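Pirville Opens Its Shared Kitchen at Rokcombe House
Dec 15, 2023 – Rokcombe
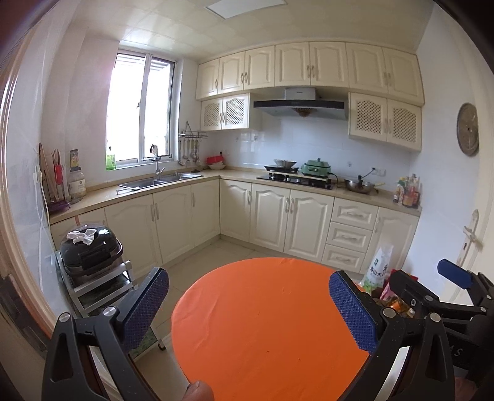
A kitchen for the whole building

Pirville is delighted to announce that the shared kitchen at Rokcombe House is open to all residents. The room has been in daily use since a trial run in November, and the response has been wonderful – people who used to pass each other on the stairs are now swapping soup recipes.

Rokcombe House has 115 apartments, many of them with little more than a two-burner stove and a narrow counter. The shared kitchen gives everyone a place to roll out dough, cook for a crowd or just sit down with a neighbor over a cup of tea.

Cream cabinets, daylight and a bright orange table

The room is laid out in an L shape, with a beige countertop that starts under the window, turns the corner and carries on to the far side. The cabinets are cream, with raised, arched panels on the upper doors and diamond lattice on the cupboards either side of the range hood. Cooking is done on a black glass gas cooktop, and the pale tiled backsplash has small hooks on it for the things you always want close at hand.

Residents asked for color, and they got it! The round table is topped in bright orange, and it has quickly become the place where everybody ends up. We love how it looks against all that cream, especially when the daylight comes in through the big sliding window.

What residents said

Before planning began, Pirville sent a short survey to everyone in the building and received 406 replies. Storage came first on the list, followed by a good hood and a table people could gather around. Several people wrote long notes about baking, and one family sent in a drawing of their dream kitchen (it had a slide). The slide did not make the final plan, but a great deal else did.

The Orbán evenings

Starting in the new year, the kitchen will host the Orbán evenings, a series of relaxed cooking nights where residents teach each other dishes from home. The first two are set aside for dumplings and flatbreads. No experience is needed, and children are welcome with an adult. Ingredients are provided; please bring an apron and a container for leftovers.

Using the kitchen

The kitchen is free for residents. Longer sessions and family meals can be booked at the front desk, and a sign-up sheet for the Orbán evenings is posted there too. Please wipe down the counter and the cooktop when you finish, and take any food home with you.

About Pirville

Pirville manages 3754 homes, including Rokcombe House and the Ronska apartments. Plans for a shared kitchen at Ronska are now being drawn up, and residents there will receive their own survey shortly.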